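Tutorial 4: Planning a Two-Arm Reach and a Doorway Approach in the Tovonmont Simulator 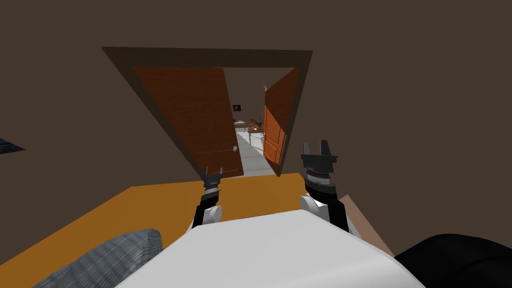
Figure 1. Head view in the simulator, with both arms raised over the orange surface and the doorway ahead.

Overview

This tutorial explains how to set up, plan and check a combined task in the Tovonmont simulator. The robot must first bring both arms from a raised posture to a compact travel posture without touching nearby furniture. It must then back away from the surface in front of it, turn, and approach the doorway. The task is part of the Bikmont training set and is used by new members of the planning group before they are given access to hardware.

Readers should have completed Tutorials 1 through 3. Familiarity with joint-space planning is assumed. No knowledge of the perception stack is needed beyond the short section on the depth filter below.

Before you begin

Confirm that the following are in place:

Tovonmont simulator, release 31 or later
Tramari planner, built with the two-arm option turned on
The Bikmont scene pack, unpacked in the scenes folder
A working copy of the settings file from Tutorial 3

Release 26 of the simulator will load the scene but handles door hinges differently. Results from that release should not be submitted for review.

Step 1. Load the scene and set the seed

Start the simulator with the scene name and a fixed random seed. The review team uses seed 521, and all logs handed in with this tutorial must use the same value:

tovonmont run --scene bikmont_doorway --seed 521 --paused

The scene opens in the paused state. Leave it paused until Step 3. Starting the clock early allows the controller to send its default hold command, and the first entries in the log will then differ from the reference log.

When the head view appears, compare it with Figure 1. The doorway should be in the upper half, with one door panel on each side of the opening and a light gray hallway floor between them. Both grippers should be empty, with the fingers pointing upward. If the doorway is missing from the view, the head tilt was not read from the settings file. Close the simulator, correct the path to the file, and load the scene again.

Step 2. Build the collision model

The planner does not read the scene geometry directly. It works from a simplified collision model that must be built once for each scene:

tramari build-model --scene bikmont_doorway --padding default

Open the model viewer when the build is complete and check three items in particular.

First, the surface in front of the robot. The body starts very close to its near edge, and the default padding will report a collision between the two before any motion has been planned. Add the pair to the list of allowed contacts for the start state only. Do not add it for the whole task. An allowed contact that remains active during the drive phase will hide real errors in the base path.

Second, the doors. Each door must appear as its own object, attached to the frame by a hinge. If the two panels have been merged into one object, the opening between them will be filled in and the planner will report that no route exists. Rebuild with the option --split-hinged.

Third, the furniture at the sides. Small or partly hidden objects near the body are easily dropped during simplification. The lower corners of the head view are a useful guide. In Figure 1, a blue-gray cushion or pillow is visible at the lower left and a large black rounded object at the lower right, with a tan panel beside the right arm. Each should have a matching shape in the model. It is not necessary to identify an object in order to avoid it, and unknown shapes may be kept under the label "obstacle".

Step 3. Adjust the depth filter

The simulated depth camera returns points from the robot's own body as well as from the room. With both arms raised, the grippers overlap the background in the head view, and points from the fingers can be assigned to the objects behind them. In the starting view, the left gripper overlaps the bottom edge of the left door. If the self-filter is too narrow, a few finger points will remain and will be recorded as part of that door.

Set the self-filter margin in the settings file and start the clock. Allow the point cloud to settle, then hide the robot model in the viewer. Any points left floating where the arms had been drawn indicate that the margin should be raised. Increase it in small steps. A margin that is too wide will remove points from the surface beneath the arms, and the planner will then treat that area as unknown space.

Step 4. Plan the arm motion

Request a single plan for both arms:

tramari plan --group both_arms --goal travel_posture --attempts 38

The two-arm group must be used here. Planning the left arm first and the right arm second often produces two paths that are valid alone but cross when they are played together. The combined search takes longer -- up to a minute on an ordinary workstation -- and this is expected.

Review the plan in the viewer before running it. The forearms should fold in toward the body while remaining clear of the orange surface. A plan that swings the right arm widely outward should be rejected, even when the planner has marked it as valid, on account of the tan panel on that side. Raising the path-length weight will usually remove such plans.

Once the plan has been accepted, run it at reduced speed:

tramari execute --last --speed slow

Step 5. Plan the base motion

With the arms in the travel posture, remove the allowed contact that was added in Step 2 and request the base path. The path has three segments, and each must be planned separately:

Reverse away from the surface in a straight line
Turn and drive around the surface
Line up with the doorway and stop short of the frame

The reverse segment begins inside the padded zone. Vũ, the local path controller, will refuse to move unless the escape setting has been turned on. Turn it on for the first segment and turn it off again before the second.

For the third segment, the goal should be placed on the center line of the clear opening, which may differ from the center line of the frame. The two doors do not stand at the same angle in the starting scene, so the clear space between them is uneven. Use the measure tool in the model viewer to find the midpoint. Moving the doors is outside the scope of this tutorial and is covered in Tutorial 5.

Common problems

The planner reports "start state in collision."
The allowed contact in Step 2 was not saved. Save the model, reload it, and repeat the request.

The planner reports "goal unreachable" for the third segment.
The doors were probably merged during the build. Return to Step 2. If they are already separate, check the depth filter for stray points in the opening.

The arms stop partway through the motion.
The tracking limit was exceeded. Confirm that the slow speed setting was used and that no other program is sending commands to the arm controllers.

The log does not match the reference log from the first line.
The seed was not set, or the clock was started before Step 3.

Submitting your results

Submit the simulator log, the saved collision model and the settings file together in one archive. Name the archive with the tutorial number and your account name. Screen recordings are accepted but are not reviewed unless the log shows a contact event.

Logs that contain a contact event may still be submitted. Include a short note stating which segment was active at the time and which two objects were involved. Reviewers will return comments through the Bikmont project page.

Revision notes

Dec 11, 2022: Updated commands for the current Tramari build. Added the --split-hinged option to Step 2 and moved the depth filter instructions ahead of arm planning. The July version of this page is kept in the archive and should no longer be followed.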